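Posted 2022-08-12 in Used Office Equipment

## Is it worth fixing up old office desktops to give away, or should we just recycle them?

Our office on Ocampo Street is closing and the landlord wants the storage room empty by the end of August. There are 152 desktops in there. The recycler, Zummont, will take all of them at no charge. A local charity called Pletard says it would rather have working computers, but it won't take any with the drives still in. I have 2 weeks and one helper. A few are already open and down to the bare board, with old paste still on the processor.
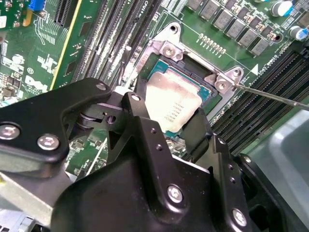
### What I need to know

- Does removing the drive cover us for customer records?
- Do we need a receipt for each computer or one for the lot?
- Can I split the load between the two places?

The asset list has 130 serial numbers on it, so 22 of them were never entered. My manager wants the numbers to match before anything leaves the building.

**gurkent_mike**

Split it. Set a cutoff by age and send everything older straight to the recycler. Don't spend time testing those. For the rest, pull the drives and keep them in a locked box until they're shredded. Ask for a certificate that lists the drive serial numbers - a plain weight receipt won't help you if someone asks later.

Add the missing ones to the asset list now, with a note saying when they were found. Don't try to make the old list look right. Also ask the charity about memory. If the slots are empty, as on this one, somebody has to buy modules before it can be used, and a small charity may not have the money.

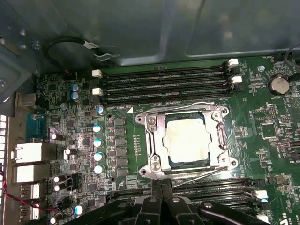

**tallpines**

Agree on the certificate. One receipt for the lot was fine for us, but we had to attach our own list of serial numbers to it. Check your lease too. Ours had a line about who pays if the freight elevator gets scratched.

**deskclerk88**

just recycle them all, two weeks is not enough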